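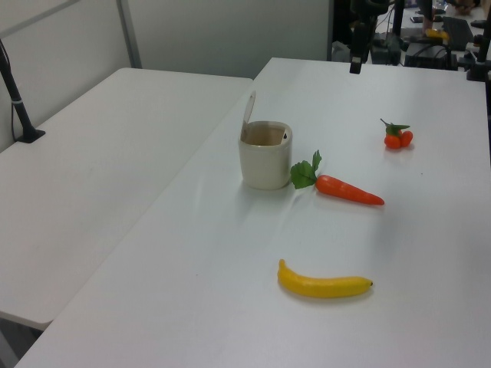

NISDEN, December

I got the arm at Nisden because I said yes in a meeting (I wasn't even listening, I was thinking about soup!) and by four in the afternoon it was mine to look after, the whole cell, with a binder from Busska and a login that didn't work.

The banana was the problem. The arm would do the carrot all day long, and the tomatoes if you were nice to it, but every time it went for the banana it closed its fingers a little to the left and came up holding air. So I read the log. Run 2,106, miss. I scrolled up and it was misses as far back as I had the patience for.

Well, you can't just fix the banana. You have to start at the top, so I called the Annan office and a very sleepy voice told me to check the joint offsets, then the gripper pads, then the clamp on the pole. The offsets were fine. The pads were shiny, so I swapped them for a new Fullasix pair, 63 millimeters long, and they stuck out past the old ones, and of course the screws were the wrong length! I drove home for my own screws. I'm not proud of how fast I drove.

New pads, same miss.

That left the clamp. I put my hand on the base of the pole and it moved, just a hair, like a loose tooth. All that time the arm had been going exactly where it was told, poor thing, and it was the telling that was off. I tightened it, ran the calibration (60 points, bring a sandwich), and set everything back on the white table. Lid up on the cup, carrot beside it, tomatoes toward the back, banana out front.

Then I stood there with my finger over the start key for way too long. I'd gotten fond of it, I think, hanging there with its cables in a mess behind it. I told it the banana was a little closer than it remembered, and I pressed the key.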